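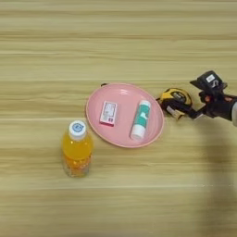
Marian Oakes
Instructor in Packaging and Product Storage, Pomwood Technical College

Reading time: 13 minutes

Chapter 4
Boxes, Tubes and Bottles

Most of the things people buy for the home or the desk come in one of a small number of container shapes. A shopper sees hundreds of designs on a store shelf, but under the printing there are usually only a few basic forms. This chapter deals with three of them: the rectangular box, the tube, and the bottle. You already handle all three every day, so very little in the first section will be new to you. What may be new is the way we look at them.

A good way to start is to gather a few small items and put them on a plate. The plate is useful for two reasons. It has a rim, which stops round things from rolling off the table, and it gives you a fixed area to work in. Students in the Pomwood course use a plain plastic plate and a light tabletop, so that the print on the items is easy to look at. Keep a tape measure next to the plate. You will need it for the exercises in Section 4.3.

4.1 How a container sits

Before you measure anything, notice how each container rests on the table. A small box lying flat touches the surface over one whole face. It stays where you put it. If you turn it onto a narrow side it will still stand, although it tips more easily, and on its smallest end it may fall over when the table is bumped.

A glue stick is different. Laid on its side, it touches the surface only along a narrow line, and on a smooth plate it can roll. It can also be stood on end, and that is how most stores display it. Many pens, lip balms and small cosmetics have the same shape and behave the same way.

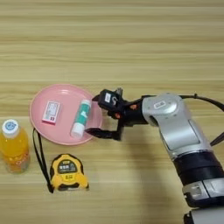
Figure 4.1 A box and a glue stick lying on a plate, with a bottle of orange drink at the far left.

A full drink bottle is nearly always stored upright. The cap is then above the liquid, and any weakness in the seal matters less. Laying the bottle down puts liquid against the cap for as long as it is stored that way. Makers do test for this. At Heitmann, a bottling plant we will return to in Chapter 7, a sample of 100 bottles from each run is laid flat overnight and checked in the morning for leaks.

4.2 How a container opens

The second question is how the user gets in. A carton usually has a tuck flap at one or both ends. It is cheap to make and needs no extra parts, but it wears out. After the flap has been opened many times the fold becomes soft and no longer holds.

A glue stick has a cap that pulls off, and a base that is turned to raise the glue. The cap has to fit tightly, or the glue dries out. It also has to come off in the hand of a young child. These two needs pull against each other, and a maker may try several cap sizes before settling on one. The Kasach glue stick, which we use as a case study at the end of the chapter, went through three caps in its first year.

A screw cap is the usual choice for drinks. It can be opened and closed again without special care, and the thread spreads the pressure evenly around the neck. The flat top of the cap is also a handy place for a sticker or a printed mark. When bottles are packed in a deep crate, the tops of the caps may be the only part that a worker can see.

4.3 Measuring the three forms

For a box, you need length, width and height. Write them in that order and always in the same unit. In this book we use millimeters for small items. 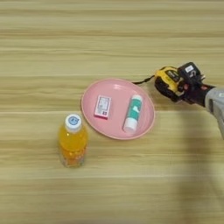 For a tube you need only two numbers, the length and the diameter. The length is taken with the cap on. The diameter is harder, as a tape measure held across a round end tends to slip off the widest point. Wrap the tape once around the barrel, read the distance, and divide by 3.14. If the distance around is 100 millimeters, the diameter is a little under 32 millimeters. Write 31.8, and do not round it until the end.

A bottle has a shape that changes from bottom to top, so a few outside measurements will not tell you how much it holds. Fill it with water to the usual level, pour the water into a measuring jug, and read the amount in milliliters. There are 1000 milliliters in a liter.

Record your results in a table with one row for each item. Leave a wide column on the right for notes. A dented corner, a loose cap or a label that has started to lift should all be written down there, as you will need these notes again in Section 4.5, where we look at damage in shipping.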